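About Us

Grendville Tool Library and Repair Shop

Grendville lends hand tools, fixes hand tools, and teaches people how to use them. We are on the ground floor of the old Ahmadpour building in Pancombe, next to the bus depot. The front room is the lending counter, the long room behind it is the workshop, and the small room at the back is where tools get sorted, checked, and put away again.

How we started

Zohreh Shojaei opened the shop in January with what was left of her family's hardware business, Ahmadpour Supply. The business had closed and the stock had been sold, but the tools the staff used themselves were still in drawers. There were wrenches, sockets, files, two bench vises, and a lot of screwdrivers with chewed handles. She cleaned them up and started lending them to neighbors for a few dollars at a time.

For the first stretch it was Zohreh, a card table, and a ledger. People came in for one wrench to fix a faucet or a bike and stayed to talk about what they were fixing. Many of them had the right idea and the wrong size. Others had inherited a toolbox and did not know what half of it was for. The repair bench and the classes both came out of those talks.

The name Grendville comes from the side street where the first Ahmadpour store stood. The street sign is gone but people who grew up here still use the name.

What we lend

The catalog currently lists 3827 items. Most of them are hand tools: wrenches, pliers, hammers, saws, clamps, planes, and measuring tools. We also lend a few larger things, such as pipe threaders, a tile cutter, and an engine hoist, but those need to be reserved ahead of time and you will need a truck for the hoist.

We do not lend chainsaws, nail guns, or ladders over 10 feet.

Wrenches go out more than anything else. Members borrow combination wrenches for cars, bikes, furniture, and plumbing, often several sizes at once, and they come back mixed together. We also lend adjustable wrenches, and we suggest taking one along if you are not sure what you will find under the sink. It will not replace the right size on a tight nut, but it will save you a trip.

Membership

Anyone who lives or works in Pancombe or the towns next to it can join. Bring something with your name and address on it. A membership lasts a year and covers everyone in the household over sixteen. You can take out up to 10 tools at once and keep them for two weeks. If nobody is waiting for them, you can renew at the counter or by phone.

Late fees are small and are charged by the item, so a missing wrench in a set costs the same as a missing hammer. If you break something, tell us. Tools wear out, and we would much sooner hear about a cracked handle from you than find it on the shelf. We charge for a replacement only when a tool is lost or has been used for something it plainly was not made for.

We had 2806 loans in our last reporting period, and almost 2000 of those were for a single tool.

The repair bench

Bring in a tool that is dull, rusty, stiff, or loose in the handle and we will tell you what it needs and what it will cost. We sharpen chisels, plane irons, garden shears, and kitchen knives. We rehandle hammers, axes, and shovels, mostly in ash. We take apart seized pliers and adjustable wrenches, clean the threads, and put them back together with fresh oil.

We do not repair power tools with damaged cords or cracked housings. We will also tell you when a repair costs more than the tool is worth. Plenty of customers ask us to go ahead anyway — a grandfather's block plane is a common one — and we are happy to do it.

Most repairs are ready within a week. Handles take longer if we have to shape one from a blank. We put a paper tag on everything that comes in, with your name, the date, and the work agreed on, and the tag stays on until you pick the tool up.

Classes and the workshop

The workshop has six benches, each with a vise and a lamp. Members can book a bench for an afternoon and use any tool in the catalog without checking it out. Staff are around to answer questions but will not do the job for you.

Our beginner class is called Know Your Wrench. It covers open ends and ring ends, inch and metric sizes, when to pull and when to push, and how to get a rounded nut off without making it worse. It runs for one evening and you do not need to bring anything. Sharpening takes two evenings. Basic plumbing takes three and includes a take-home list of parts that are worth keeping in the house.

We hold a class for teenagers during school breaks. They each take apart a donated bicycle and rebuild it, and the finished bicycles go to families through the Grundmont school office.

How returns are sorted

Every tool that comes back is looked at before it goes out again. Returned wrenches go into a shallow tray in one heap, whatever the size and whoever borrowed them. From there they are picked out one at a time and laid on the table beside the tray. At that point we check the open end for spreading, check the ring for cracks, and read the size stamped on the handle. If the stamp is too worn to read, we test the wrench against a gauge bolt and mark the size again.

Adjustable wrenches are set to one side for their own check. We run the jaw all the way out and back. If it sticks or wobbles, the wrench goes to the repair bench. Rubber grips are wiped down and checked for splits.

Wrenches that pass are wiped with an oily rag and hung on the board by size. Anything with a spread jaw comes out of the catalog. We keep pens and markers within reach for writing tags, and the tag is tied on before the next tool is picked up.

The white tray holds a good tangle of combination wrenches at once. A few have been laid out on either side of it, along with an adjustable wrench with an orange and black handle, and the mint-green pen cup is at the back of the table.
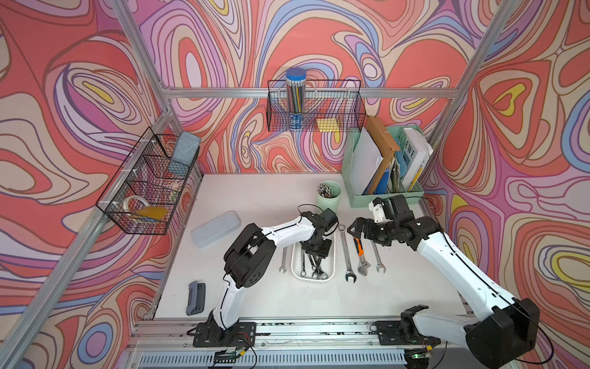
Donations

We accept hand tools in any condition. Rust is fine. Missing handles are fine. Partial socket sets are welcome, and we have made many full sets out of several partial ones. If you are clearing out a garage and do not want to sort through it, bring the boxes as they are.

Please do not leave donations outside the door. Ring the bell at the loading entrance on the depot side and someone will come out with a cart. We cannot take paint, solvents, fuel cans, or batteries. The Pancombe transfer station takes all of those.

Duplicates that we cannot use are sold from the bins by the front counter. That money pays for sandpaper, oil, handle stock, and the heating bill in the workshop.

Who we are

Zohreh Shojaei is the founder and runs the shop day to day. She grew up behind the counter at Ahmadpour Supply and still does most of the sharpening. The rest of the staff work part time and split their hours between the counter, the repair bench, and the back room. Everyone who works here learns the return checks first, before they handle loans or take in repairs.

We are a small company and we are not part of a chain. Our one regular supplier is Grundmont Handle and Stock, who cut our ash blanks and deliver them to the loading entrance.

Visiting

The lending counter is open afternoons and early evenings. Parking is on the street or in the lot across from the depot. The front door has a ramp, and the counter has a low section. The workshop is loud at times, and we keep ear protection in a bin by the door for anyone who wants it.

If you are looking for a particular tool, call before you come and we will check whether it is in. If it is out, we can put your name on the list and hold it for three days after it comes back.

Page last updated 2024-06-05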